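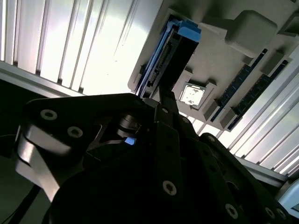
Pinza negra frente a una placa base simulada.

Foro Urrutia > Actualidad local > Concentración ante la sede de Celirbridge

nindix_sur
23 de diciembre de 2020
Abro hilo por el recuento de la concentración contra el cierre de la planta. La delegación da 122 asistentes y la plataforma convocante no ha publicado cifra. ¿Alguien tiene el recorrido autorizado?

tramo_b
La comunicación era para concentración estática, sin recorrido. Duración prevista: 90 minutos. Se pedía corte de un carril y se concedieron dos.

Grerkix
Discrepo con los 122. Ese dato corresponde al inicio del acto. Durante la lectura del manifiesto había bastante más gente en la acera de enfrente, que no computa si solo se mide la calzada.

tramo_b
La acera computa si está dentro del perímetro comunicado, y lo estaba. Otra cosa es que el recuento se hiciera una sola vez.

Grerkix
Entonces el método es incompleto. Con 4 tomas horarias se obtiene una curva. Con una, un punto.

nindix_sur
¿Hubo identificaciones?

acequia_vieja
Dos, por megafonía fuera de hora. Sin incidentes. La próxima convocatoria queda para enero, mismo lugar, pendiente de comunicar.

tramo_b
Si cambian el perímetro, que adjunten plano.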